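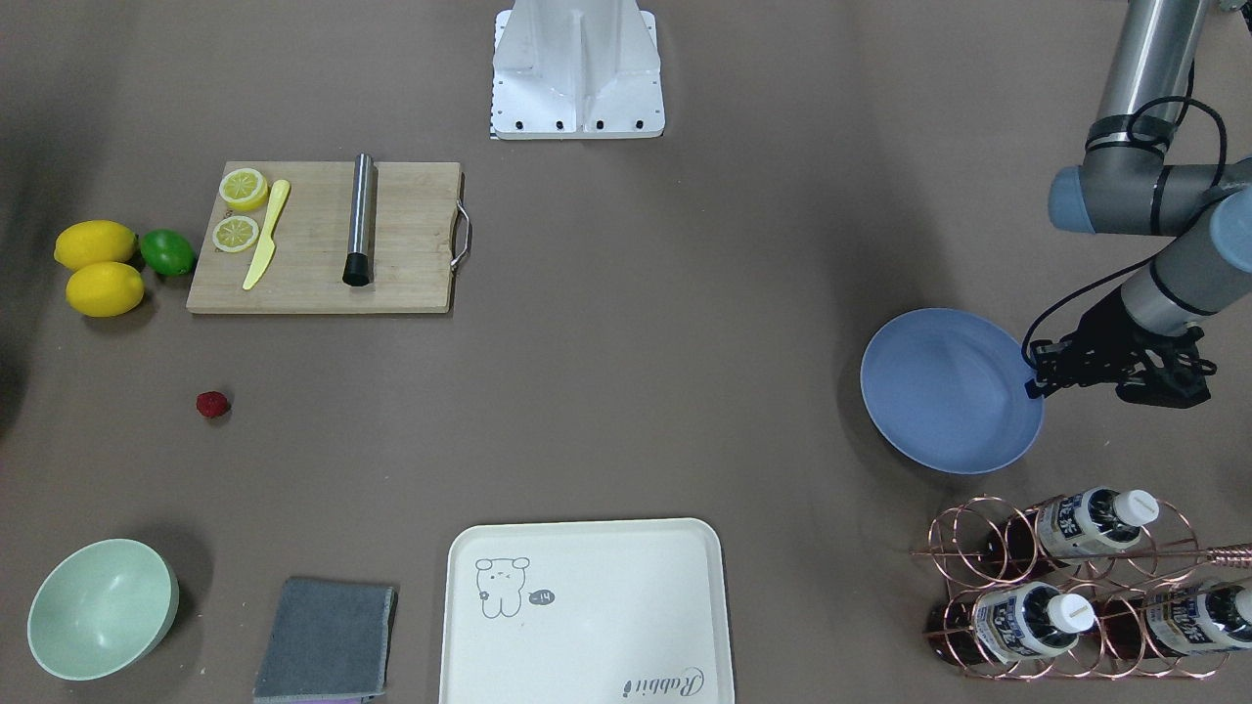
Hallell is a two-arm robot kit for handling tableware, fruit and bar tools on a table. It is made by Plurno, a small company based in Urport, and went on sale in February under the model number 669. The kit is sold to training kitchens, hospitality schools and labs that want a working bench without designing one themselves.

History

Plurno was founded by Joni Heiskanen, a mechanical engineer who had earlier built sorting equipment for bakeries. The first Hallell prototype had a single arm and suction cups, which did poorly on citrus and cloth. Dimas Oei joined the company to redesign the hand, and the second arm was added in the same round of work. A short production run of 323 kits was announced in June 2022.

Equipment

Each kit contains two arms, two fingered grippers, the mounts, a controller and the software license. The table, mat and tableware are bought separately. Plurno asks for a clear area on one side of the bench where the operator can stop either arm by hand. A typical layout keeps the controls on a neighboring desk, with two teach pendants, each with its own red emergency stop button, next to a laptop. Cable routing is left to the buyer, and the manual gives it only one page. 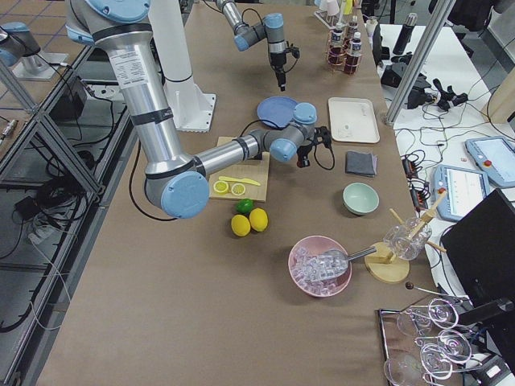 The arms are driven in one of two modes, taught or guided. In taught mode, the operator moves the arm to a series of points and saves them. In guided mode, the operator steers the arm live and the controller records the path. Plates are the usual first exercise in both modes. A wide, shallow plate such as the blue one gives the fingertip a low rim to approach from the side, and there is open mat between it and the cutting board for the arm to work in. Small soft items, a raspberry for instance, come late in the course and call for a lower grip force setting.

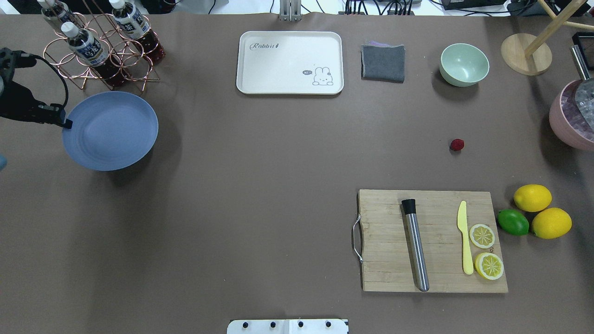

Service and support

The basic price covers remote support for one year. A service plan named Talebi adds a yearly visit, replacement fingertips and recalibration of both arms. Buyers outside the plan can order fingertips in packs of four.

Reception

Early buyers praised the gripper and the short setup time. The most common complaints concerned the software, which needed 3 updates in its first months, and the lack of a cover for the wrist cable. Some schools also found the taught mode slow for lessons in which the tableware is moved often.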